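Household tips: keeping family papers, certificates and service records

Most homes have a drawer of documents that matter once every few years: birth certificates, school and college certificates, army discharge papers, old employment books, letters of appointment. The tips on this page are for sorting that drawer out and for writing a short life history to go with it.
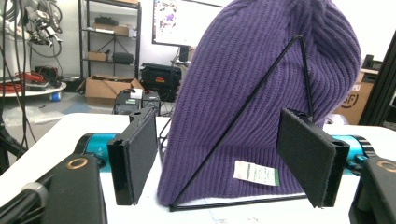
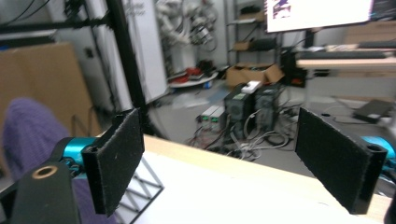 What order should the papers go in?
Date order, oldest first, with one folder per person. Put the birth certificate at the front, then schooling, then military service, then jobs and public posts. Anything with no date goes at the back until you can place it.

Before you start
Wash and dry your hands. Clear a table near a window but out of direct sun. Keep drinks in another room. Have a soft pencil, plain paper and a few unused envelopes ready.

Fastenings
Take off rusty paper clips and rubber bands first. Slide a slip of stiff paper under the clip on both sides before easing it off. Leave staples alone if the paper is brittle. Never use sticky tape on a tear - it yellows and leaves a stain that won't come out. A folded sheet of plain paper around the torn page will hold it well enough.

Folded certificates
Open them once and leave them open. A sheet that won't lie flat can go between two pieces of blotting paper under a heavy book for 2 days. Don't iron it, even on a low setting, as some inks and stamps will run or fade.

Boxes
I use the flat Tesico box, which takes some 900 loose sheets. The Brulla one is deeper, but the lid bows when it is full. Any acid-free box will do. Store it on a shelf inside the house, away from the loft, the garage and outside walls.

Copies
Scan both sides, including blank backs with a stamp or a pencil note. Name each file with the year first, then the surname, then what it is. Keep one copy on the computer and one with a relative at another address.

Writing the life history
Keep it to one page. Give place of birth, parents' work, schools, service, posts held and the years for each. Where two papers disagree on a year, write down both and say which paper each came from. My father's discharge book and his teaching record differ by a year, and I have left it that way.

Names of places change too. Write the name as it was on the document, then the present one in brackets.

Check the box every May for damp spots and silverfish.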